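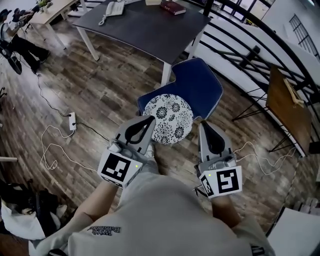 A list member wrote, in the thread on patterns for navy chairs:

> I have dining chairs with dark navy seats and lighter piping, and I want something patterned to go with them. Every floral I bring home looks either washed out or too busy. Small prints turn gray from across the room. Has anyone put a strong black and white print on navy and been happy with it? I was thinking of round toppers for the seats and maybe napkins in the same print. I'm also worried that black next to navy will just look like a mistake. And do I need to bind the edges, or can I leave them pinked?
>
> I'm near Rernness, so Gritmont is the closest fabric store for me.

I'd go ahead with it. Black directly on navy can look like a bad match, but with a black and white print the white does the separating. The chrysanthemum kind works well because the flowers are big and round and there is enough white between the petals to keep them readable. On a dark seat you see the flowers first and the navy reads as a border. The lighter piping helps too, as it picks up the white.

Take a sample home before you buy yardage. Lay it flat on the seat, then stand up and look straight down at it, then go sit on the other side of the table. My first choice was a gray floral called Stellska, and it passed the first test and failed the second. From the next chair over it could have been a dish towel.

For toppers, make a paper circle first and leave some navy showing all the way around. If the circle reaches the front edge of the seat it hides the piping and looks like a cover that came out too small. Mine are cut 2 inches narrower than the cushion and I wish I had gone a bit smaller.

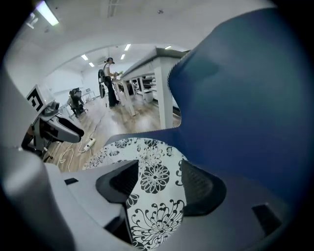
Napkins are a separate question, and I would choose the print for them with the cloth folded, not flat. A napkin spends most of its life bunched up or under a fork. A pattern that needs a full view to make sense is wasted on it. The large blooms hold up fine - even with the white cloth gathered into folds next to the blue, you can still tell they are flowers with radiating petals. A small sprig print gathered the same way mostly turns into specks. The blue also has a little sheen to it where the light falls, so I would keep the print matte.

On the edges: pinking is fine for a sample or for anything that won't go through the wash much. For napkins, do a narrow double hem. For seat toppers, bind them. People slide on and off chairs all day and the edge gets the worst of it. I left one topper pinked last August as a test and it had whiskers in 30 days. Bias tape in white looked too sharp on mine, so I used black, and the circle came out neater.

Prewash everything, the navy especially if you are using it for a backing. Wash it alone with a scrap of white cotton and check the scrap before you let the blue anywhere near the print.

Gritmont had chrysanthemum prints on the back wall the last time I was in, next to the canvas. They will cut a quarter yard if you ask at the counter, and that is plenty for one chair's worth of testing.

I can send the paper circle pattern to the list if you post your seat width.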